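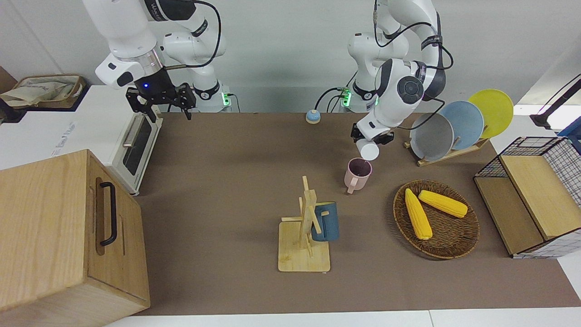 Hilis started with a shelf of mismatched mugs and an argument over where they should live. We're a small home-skills school in Werkomcombe, and what we teach is the ordinary stuff of a kitchen: putting things away, laying a table, making a cupboard work for the people who open it every day. A mug tree like the one with the dark blue mug on its peg is still where most of our beginners start, and we love it as much as they do! It takes up hardly any room, it gets the cups off the table, and you can see at a glance what's clean. Baskets come next (wicker for corn and onions, something softer for cloth bags), and after that people usually go home and empty a drawer or two.

Marcelino Iglesias and Jonalyn Ignacio opened the school with 4 students and one long table. Since then more than 1708 people have come through the beginner course, some of them three times over, and we're always happy to see them back.

Who you'll meet

Marcelino teaches Small Kitchens and will talk about shelf heights for as long as you let him. Jonalyn runs Cups, Plates and Counters, our busiest class. Da-eun Han joined us to teach families with young children, and her sessions are loud and great fun. Craig MacAulay answers the phone and books the groups.

How the classes run

Groups are kept to 20, and you work with real kitchen things from the first hour. Bring a mug from home if you like! Plenty of people do, and it's lovely to see them all out together. There's no homework, though we do ask you to try one new spot for something before the next class and tell us how it went. The next beginner course opens in April, and there are still places in the evening group.

Filed under: Our School, People and Classes

Last updated: 25th March

Contact Hilis, Werkomcombe | © Hilis Home School | Back to top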